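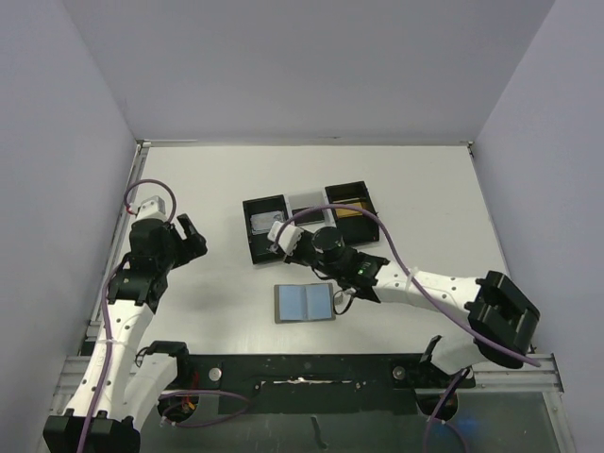

Hescombe Staff Tea and Coffee Club

Home Reviews Rota Recipes Notices Contact

The Prestero double teapot, after a winter of very strong tea

January 7, 2026 — by the newsletter editor

Last updated: 7 hours ago

I should say at the start that I came to this teapot with a lot of goodwill. My first proper glass of Turkish tea was on a ferry, in a wind that would have taken your hat off, and I have been trying to make one as good ever since with a brown pot, a saucepan and a great deal of hope. So when the club agreed to buy a stacked teapot I offered to try it at home before it went into the kitchen cupboard, and then I rather forgot to bring it back. (It is back now. Second shelf, behind the filter papers.)

For anyone who hasn't met one, a double teapot is two pots, one sitting on top of the other. You boil water in the big one underneath, make a small amount of very strong tea in the top one, and let the steam keep it going while it brews. Then you pour a little of the strong stuff into a glass and top it up with hot water from below, so that the person who likes it the colour of conkers and the person who likes it pale can both be kept happy from the same pot. In our house that settles a long-running argument.

The Prestero comes in stainless steel with a black handle on each pot, and it cost us £33 including postage. It works on gas and on the electric ring, and I am told it works on induction too, though I don't have an induction hob and so can't promise you anything on that score. The top pot holds 677 millilitres to the brim, a peculiar figure that is printed very proudly on the side of the box. In practice you wouldn't fill it anywhere near that far. Half full of strong tea will see to a good long visit from your in-laws.

What I like most is the fit. I have used a cheaper set where the top pot rattled about on the bottom one like a loose drain cover, and lifting it off was a nervous business. The Prestero has a deep lip and the two sit together snugly, with enough give that they don't stick when everything has warmed up. The lids are hinged too, so you aren't left chasing one round the draining board.

The spout on the top pot pours beautifully, in a thin clean stream, even when you are in a hurry. The spout on the bottom one doesn't. It dribbles if you go slowly and it gushes if you don't, and after a month I had found the one angle at which it behaves, somewhere a little past halfway, with the elbow up. I still put a folded tea towel underneath when we have company.

Now, the handles. The upper one stays cool, or cool enough. The lower one gets warm if your flame is too wide, and on my largest ring it became hot enough that I said something I shouldn't have. Use the small ring. It takes longer to boil, and that is a fair complaint, but you can cheat as I do and fill the bottom pot from the electric kettle. Our kitchen kettle is 3,000 watts and has the job done before I've found the spoon.

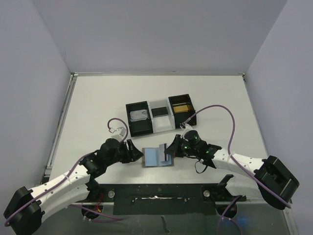

As for the tea itself, I began with Kırmızıgül, which the shop by the station keeps in big red packets next to the lentils. It is a lovely dark leaf, a touch smoky, and very forgiving if you wander off and leave it. I then tried the loose breakfast blend from Ernavier that we have in the club tin. It was perfectly nice for the first glass and went quite bitter by the third. A blend made for a quick brew doesn't enjoy sitting over steam, I think, and I would keep it for the brown pot.

My method, for what it's worth, has settled down to this. Four heaped teaspoons of leaf go dry into the top pot, and the top pot goes on while the bottom one comes to the boil, so that the leaves warm through and the kitchen starts to smell wonderful. Then I pour boiling water over them, refill the bottom, turn the heat right down and leave the whole thing alone for a quarter of an hour. I know that sounds like an age. Put the radio on, or empty the dishwasher. I tried it at seven minutes, when I was late for something, and it tasted of very little at all.

Cleaning is easy enough if you do it the same day. The built-in strainer is a plate of small holes at the base of the spout, and the finest bits of leaf do get lodged in there. A bottle brush shifts them. Don't leave it overnight, as I did over Christmas, or you will be at it with a cocktail stick. The bottom pot furs up like any kettle in our part of the world, and a splash of vinegar every few weeks brings it round.

One grumble about the box. It came with a leaflet in very small print that told me how to register the guarantee and nothing whatever about how to make tea in it. A few lines would have been kind, especially for people who have been given one as a present and are wondering which pot the teabag goes in. (Neither, please.)

Would I buy it again with my own money? I already have — there is one on my hob at home now, bought the week the club's went back. If you only ever make a single mug and dash off with it, you would be better served by a decent infuser and the change from a tenner. If you like to sit down with people and keep topping up, it's well worth having.

Small glasses are in the same cupboard. If you borrow the pot for a weekend, write it in the book by the sink, and please dry the bottom half before you put the top half inside it.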